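Can a machine do the boring jobs yet?
Print | E-mail | 7 comments

Sewwandi Samarakoon asked me in March whether she should wait for a robot before replacing her packing bench at Tresbridge. I said no, then realised I had no figures behind the answer. The question splits into reach, grip and recovery. Reach is largely solved. Grip depends on the part.

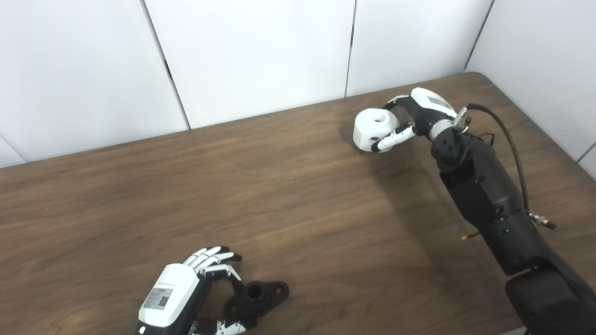

Recovery is where the hours go. A person who fumbles a flange picks it up again without noticing. A controller has to detect the slip, work out the new pose and plan again. At Tresbridge a packer handles 260 parts in a shift, and a stoppage every few dozen would need a minder close by.

Household goods are a different problem. Rigid parts keep their shape and can be modelled once. Paper, cloth and sponge deform under load, so the grip force has to be set low and shared between contacts.

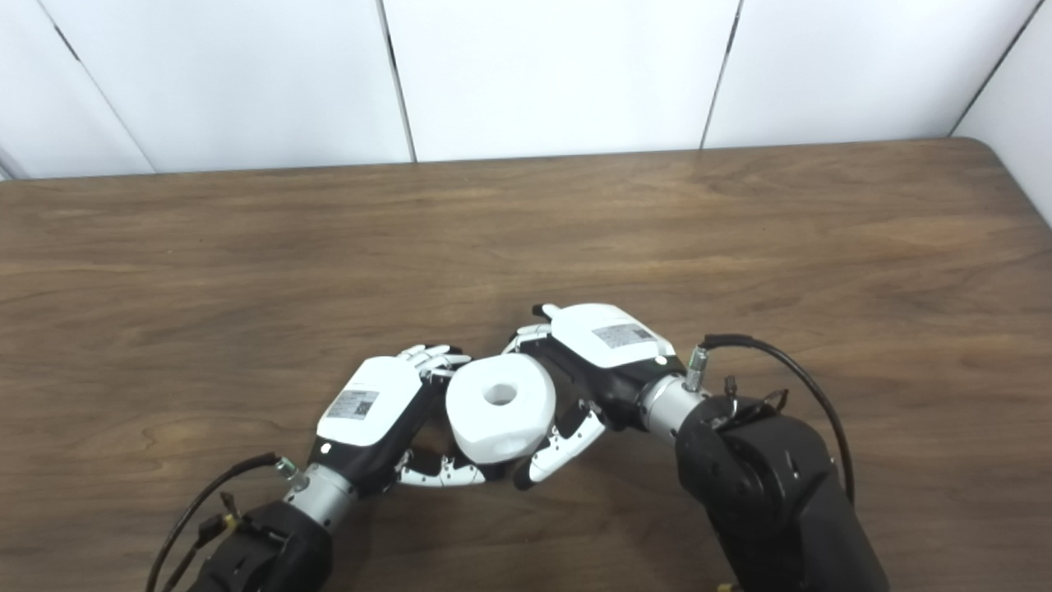 Two hands, one toilet roll.

Misaki Miyazaki, formerly of Vostberg, thinks soft items will be routine in five years. I would say nearly 7 for a kitchen, and 2 for a fixed bench with known parts. The bench has one great advantage - you can decide what goes on it.

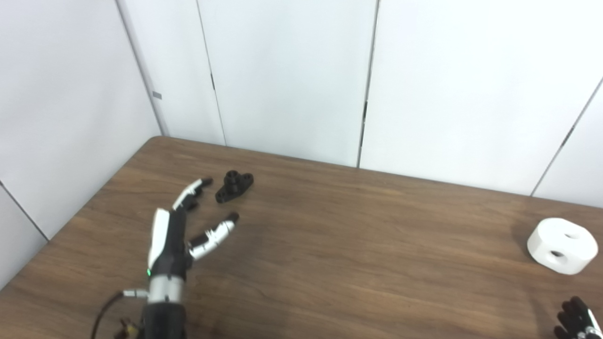 Flanged part near the fingertip, white cylinder further right.

My advice to Sewwandi stands. Buy the bench, and leave clearance behind it for an arm.

Shared 5 times
Back to top | Contact | Copyright, all rights reserved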